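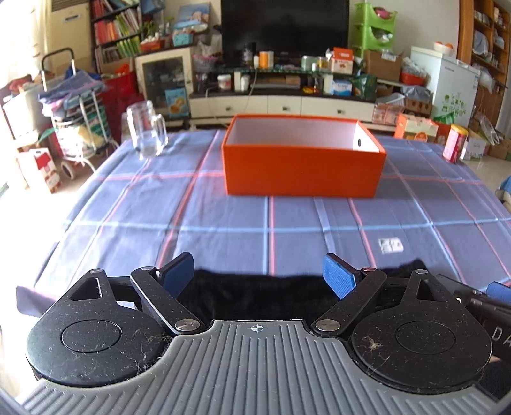
*4 min read · 5 posts*

**Storage for a living room that's also the pantry**

**wtanner** wrote:

Our living room does everything. The TV cabinet has drawers under it and the glass shelf on top has filled up with jars and small packages. To the right of the TV there's a green stacking rack, then the chest freezer with the plant stickers on it, then wooden shelves with containers. Books are on the left. The air conditioner is in that corner as well so nothing else can go there.

The kitchen is tiny and stays that way until at least January, when the landlord is supposed to look at the cupboards.

My question is about fruit. We buy oranges and tomatoes in quantity and they end up on the table under everything else. I've got the open orange-red box with the white inside and one small round hole in the end. I'd like to use it as the fruit box and find it a permanent spot. The table is where we eat, so I don't want it living there.

Also open to ideas on the pile of cardboard boxes on the floor between the table and the freezer. I know.

**Wendelin Tanner**

---

**kerr_h** wrote:

Flatten the cardboard first. You'll get a good patch of floor back in 10 minutes and then you can see what you're working with. Keep 2 boxes for posting things and put the rest out.

I wouldn't put the fruit box on the freezer. The lid gets opened every day and you'll be lifting the box off each time. You've already got a bowl up there and that's one thing too many in my opinion.

My vote is the bottom of the green rack if the box fits. Measure it before you empty anything. I bought a Brokau rack years ago and had to return it over a box that was a finger too wide.

Hamish

---

**abeaulieu** replied with a longer one:
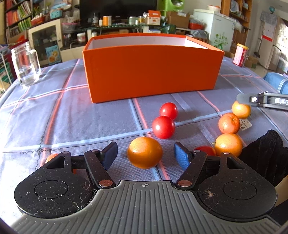 *By Aaliyah Beaulieu*

I don't agree about the rack. A low shelf is where fruit gets forgotten. You put oranges down there, something goes in front of them, and you find them by smell.

Before picking the box's home, put all the fruit out on a table and look at it. Oranges in one group, tomatoes in another. Turn each one over and feel for soft spots. Anything soft gets eaten today or goes in a pot. An orange with its bit of green stem still on is fine to store as it is, I leave the stems alone.

Tomatoes I keep in one layer, stem side down, out of the sun. Oranges can be piled a little but I don't go past 2 deep. The ones underneath go flat and then mouldy where they touch. In a box with solid sides I'd put a tea towel in the bottom and change it when it looks grubby.

And I'd leave the box at table height. A side table or a stool would do.

---

**kerr_h** wrote:

Fair enough on forgetting things, but a stool in a room that full is something to trip on. If it's a low shelf you walk past every day you'll look in it. We do and we've lost one orange all winter.

---

**imani_n** wrote:

Could the TV cabinet top be cleared instead? It looks like the best surface in the room and it's holding small packages that could go in the drawers. I'd move the packages, leave a space at one end and put the fruit box there, well away from the back of the TV where it's warm.

I use small paper labels with the date I bought things. Mine says 2024-10-06 on the bag of oranges we're eating now. It stops the arguing about which bag to finish first.

If you do end up buying something, Retamal on the main road had wire baskets last time I was in. I'd use what you have first.

Imani
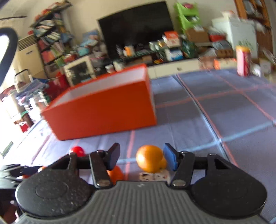

**Can oranges and tomatoes share one box?**

They can for a few days, as long as the tomatoes are ripe and sit on top of or beside the oranges where nothing presses on them. For longer than that, use a separate bowl for the tomatoes and leave the box to the oranges.

---

**wtanner** wrote:

Thanks everyone. Clearing the cabinet top is the job I was hoping to avoid, so it's probably the right one. The drawers need sorting before they can take anything more.

Hamish, I'll do the cardboard tonight. I'll measure the rack too, in case the cabinet idea doesn't work out. Tomatoes are going in a bowl either way.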